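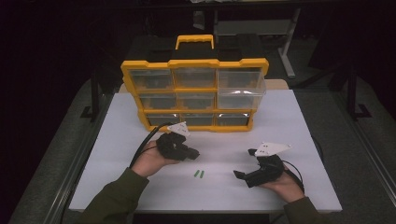
January 2021

Equipment planning, first pass. Writing this up while it's fresh so that Chidubem can pull it apart before the order form goes in.

The good news first: we have a budget line! It isn't huge, but it is ours, and it has to be committed by the end of April or it goes back in the pot. So the question for this month is what we'd buy if we were sensible, and what we'd buy if we weren't, and how much the two lists overlap (quite a lot, I think).

Where we are now. One pair of hand-held grippers, one table, one set of small-part tasks. The drawer work is the thing I want to build the plan on. It's such a good task – small green pieces, clear drawers, both hands busy – and it shows up every weakness in the kit. Anything with a bit of play in the fingers gets found out straight away. Same for cables. I've spent more time this month thinking about cable routing than I have about anything clever.

So, in order of how much I want them:

Second pair of grippers. Top of the list by a long way. At the moment if one finger linkage goes, everything stops until it's fixed. Plunetix will build to our existing drawing, same fingers, same mount for the white plate on top, and they quoted 9 weeks. That's tight against April but it works if we order by the end of the month. Fluvport were quicker on paper but want to change the body, and then none of our old recordings match the new ones. Chidubem's view is that we should pay for the match and stop worrying about it. Agreed.

Spare fingers. Ask for 20 with the Plunetix order and keep them in a labelled bag. They wear at the tips, and the grip on short thin pieces goes off long before you can see anything wrong. I would love to have a proper log of this (hours in use against missed picks) but for the time being it's a pencil column at the back of this book.

Cables. The long ones pull on the wrist. You don't notice for the first few goes and then you notice nothing else. Nijs do a softer one with the same plug, sold by the metre, so we'd cut and fit our own. Need 100 m on the reel to get the better price, and we'd get through that in the end. Chidubem thinks we should try a short sample first. Fair. I've written to ask.

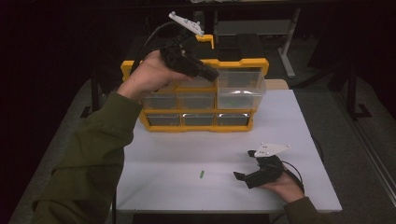 More organisers. I want three or four different kinds, with different drawer sizes and different pulls, because a drawer front that catches the light is a completely different problem from a dull one, and the wide drawers want another sort of pull from the small ones. These cost next to nothing compared with everything else on the page and I think they'd do more for the results than any single expensive item. Very happy about this line. Buy them early.

Lighting. The far end of the room is dim and the drawer fronts give bright streaks. Two soft panels on stands would do it, or one overhead if we can fix it to the rail. Have asked Clorken for a price on both. Careful here – if we light everything beautifully we lose the awkward cases, and the awkward cases are half the fun. Maybe panels on a dimmer, so we can choose.

The arms. I know. It's on the list anyway. The plan was always to have a pair of arms carrying the same grippers by next year, and the Clorken bench pair is the only one we've looked at that bolts to our kind of rail without a new table. It won't come out of this budget, whatever I do with the sums. What we can do is buy the mounting plates now and get the spacing worked out, so that the second bid goes in with real measurements. Chidubem wants 112 cm between the bases. I had wanted them closer. We taped both out on the floor and I have to admit the wider one left much more room for the elbows.

Left off for now: a second table, the fancy label printer, the chair (sorry, back).

Still to do
Get the Plunetix quote in writing, with delivery included this time
Ask them whether the white plates come drilled or if we do those
Nijs sample, and check the plug really is the same
Measure the rail slots again, my figure and Chidubem's don't agree
Look for organisers with opaque drawers too
Find out if spare fingers count as equipment or consumables, it changes which form they go on

If the answer to the last one is consumables, that frees up enough for the dimmer. Will chase finance tomorrow morning.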